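Leave the Old Road at Elau Alone

Every few years someone proposes that the old wagon road above Elau should be paved. The latest version came up in October, with a drawing of a parking area at the top and a new sign at the bottom. I am against it, and I would like to set out why, because the people in favor have had most of the space so far.

The road is short. It leaves the village behind the church, climbs through the vineyards, passes the ruined toll house at Bevan and comes out on the saddle, where you can see down both sides. Walking it takes me two hours up and a little less down. In a car, on tarmac, it would take 9 minutes. That figure was in the proposal, and it was offered as a good thing.

I understand the argument. Visitors come to Elau for lunch and a tasting and then leave by four in the afternoon. The guesthouses would like them to stay the night. A viewpoint they can drive to might give them a reason to stay a little longer, and some of them can't manage the climb on foot. The last point is a fair one and I don't want to brush it aside.

But look at what happened at Skeltetti, on the other side of the range. Their pass was paved when I was a child. It was a drovers' road before that, with stone troughs every mile or so and a low wall on the downhill side. The troughs were in the way of the widening and were taken out. Two of them are now flower planters in front of the bank. The wall was replaced with a steel barrier. The view at the top is the same as it ever was, and people drive up, take a picture and drive down again. The hotel at the foot of the pass closed six years after the road opened. Before that, walkers and riders had needed a bed there. Drivers did not.

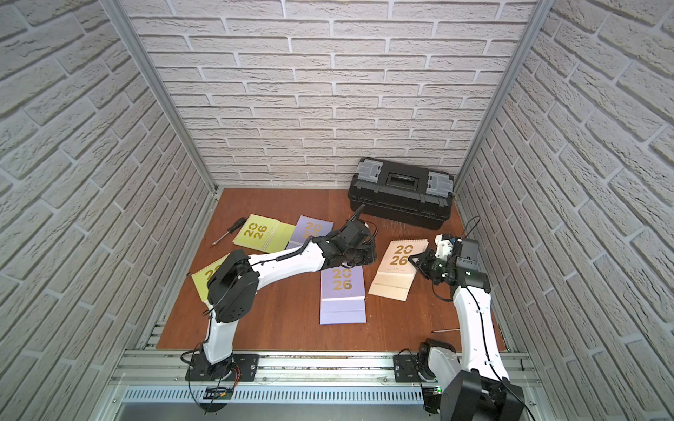 4 min read

The history of our own road is thin on paper, which makes it easy to treat as if it had none. The parish book says that work began after a flood took out the river track, and that every household owed days of labor on it. There is an entry for 3962 loads of stone, which I take to be the total for the whole climb. No one wrote down the names of the people who carried it. The toll at Bevan was charged by the axle, and the farmers of the upper valley complained about it for as long as it lasted.

Most of that stone is still there. You are walking on it. In the steep part above Bevan you can see where the wheels cut two grooves into the bedrock, deep enough in places to lose your boot to the ankle. There are also marks where the drivers chained a wheel on the way down to act as a brake. All of this would end up under the new surface. The proposal calls it "protected beneath the roadbed," and I suppose it would be, in the sense that a thing you bury is protected.

Then there is the money. The road was last repaired properly in the year 2000, when the culverts were cleared and one washed-out bend was rebuilt by hand. It has held up well since, apart from the stretch below the spring. A paved road on that slope would need drains, retaining walls and plowing in winter, and the village would be paying for all of it long after the grant was used up. The proposal has a page on building costs and two lines on upkeep.

As for the people who can't walk up, there is already a forest track from the Sodo side. It is graded, it is wide enough for a small bus, and it reaches the saddle without touching the old road at all. A bus twice a day from spring until the grape harvest would carry anyone who wanted to go. It would also bring them back down into the village at a set time, hungry, which the restaurants should like. I have suggested this before. The answer was that the track belongs to the forestry office and that asking would be complicated. It seems less complicated to me than blasting a hillside.

I would spend a small part of the money on the toll house roof, which will not last many more winters, and another part on the stretch below the spring. A plain board at the church could give the distance and the walking time. The guesthouses could sell a packed lunch and offer to carry bags, as they do in other valleys that have kept their old roads.

The drawing is on the wall at the village office and comments can be left at the desk until noon on the last day of the month. The form only has boxes for the surface color and the size of the parking area, so you will have to write on the back.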